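Trilldale Household Services
Posts

Trilldale Household Services
Wednesday, August 26, 2020
The following posts set out our current guidance on sorting and folding clothes in small bedrooms. They replace the notes issued in June, which dealt mainly with closets.
24 shares · 5 comments

Trilldale Household Services
Residents are asked to choose one surface for folding and to keep to it until the work is finished. Clothes that move between chair, bed and floor tend to be folded twice. The surface should be swept or wiped first and should be wide enough for a shirt laid out with both sleeves open.

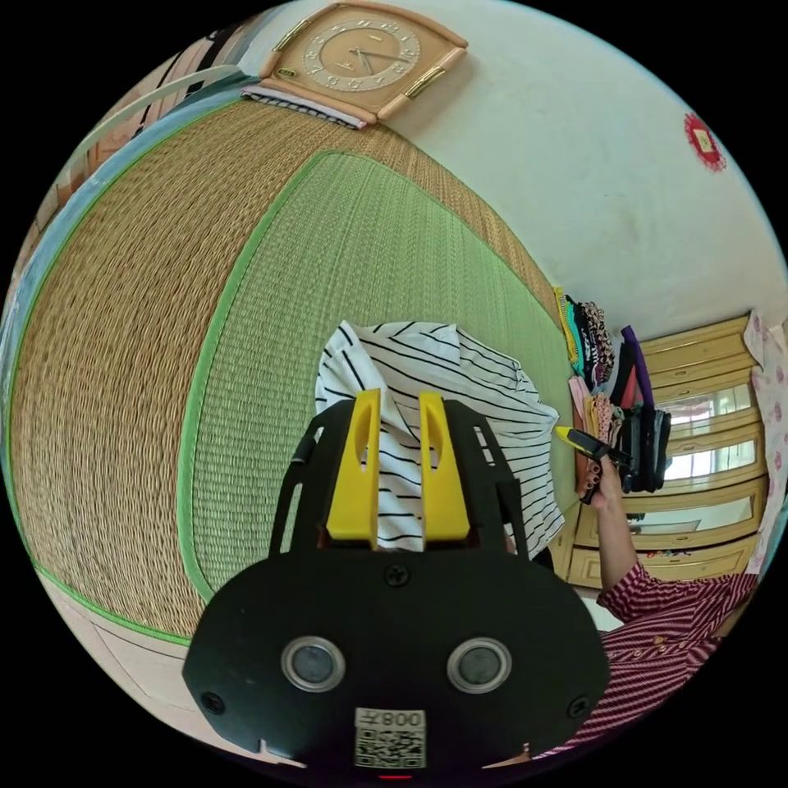
Trilldale Household Services
A woven mat is well suited to this work. It gives a firm, level surface and can be shaken clean at a window. Where the mat has a colored edging, as with the bright green border around this one, the straight lines of the binding may be used as a guide for the hem. A striped shirt that has been left crumpled should be opened out fully and smoothed by hand from the collar down before any fold is made.

Trilldale Household Services
Shirts are to be buttoned at the collar and at one point lower down, then turned face down. Fold each side toward the center, lay the sleeve flat along the back, and bring the hem up to the collar in two folds. Members of the Allau residence have asked for a shorter method. The sleeves may be folded in first and the shirt then rolled from the hem, although rolled shirts take more room on a shelf.
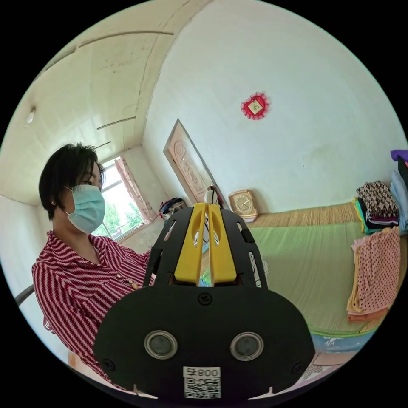 Trilldale Household Services
Should shirts be ironed before they are folded?
Everyday shirts may be folded without ironing if they are fully dry and have been smoothed by hand. Shirts kept for work or for formal occasions should be ironed, left to cool and folded last.
24 comments

Trilldale Household Services
Sorting comes before folding. We recommend separate piles for shirts, trousers and household cloths, placed within reach of the folding surface. Embroidered cloths and any piece with a frayed edge should be kept apart from garments with hooks or zippers - a loose thread is easily pulled.
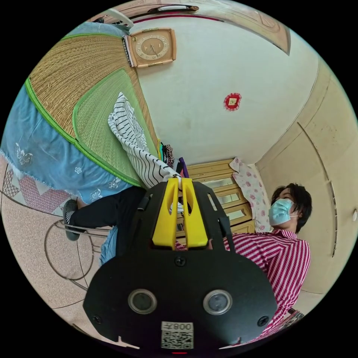
Trilldale Household Services
Household cloths should be folded with the decorated side inward and stacked no higher than the shelf allows. Those in daily use may hang, provided that they are clear of the floor. Items in need of mending go into a bag by the door, and the Prosser sewing room will accept them on the usual terms.

Trilldale Household Services
Striped garments deserve a little more care. The stripes show at once whether a fold is straight - if the lines on the upper layer do not run level with those beneath, open the garment and begin again from the last fold.

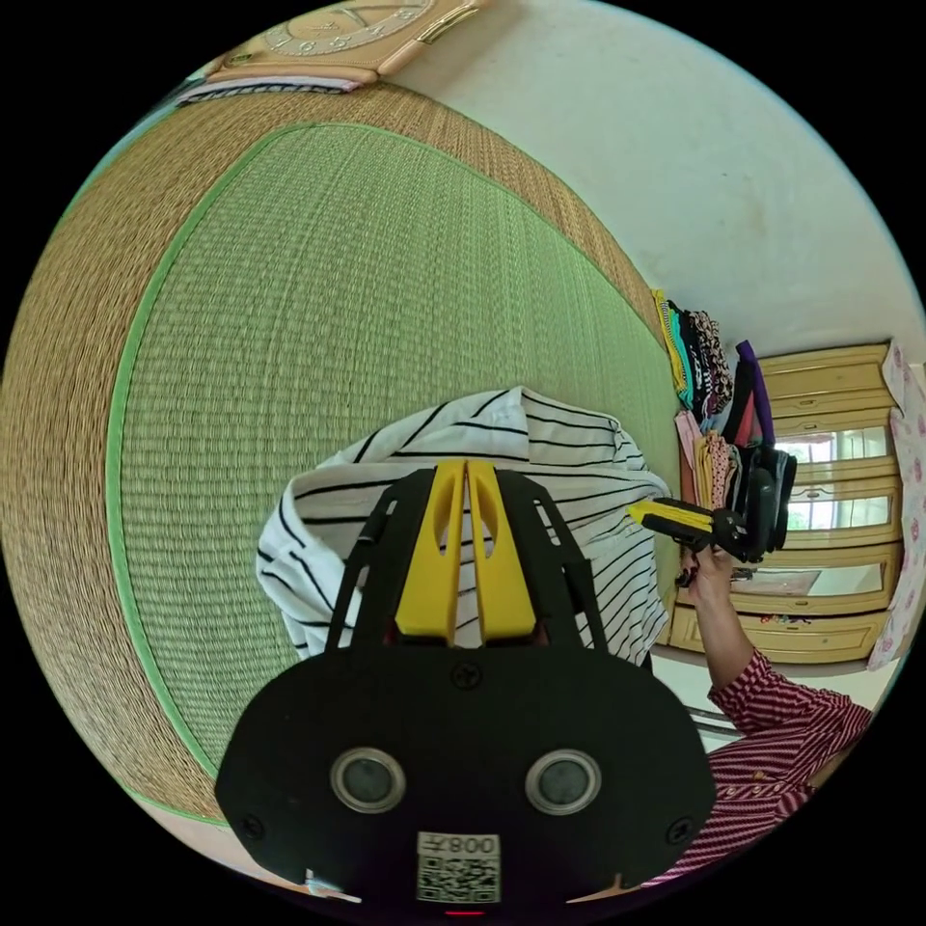
Trilldale Household Services
Once a pile is complete, it should be put away before the next is started. Heavier items belong at the bottom of the drawer. Straw and rush mats should afterward be brushed in the direction of the weave and aired away from strong sun. Damp clothing must not be left on them overnight.
1,179 shares

Related posts
Airing bedding in a small room
Caring for woven mats
The Ruvenora guide to shared drawers

Contact us · © 2020 Trilldale Household Services · Back to top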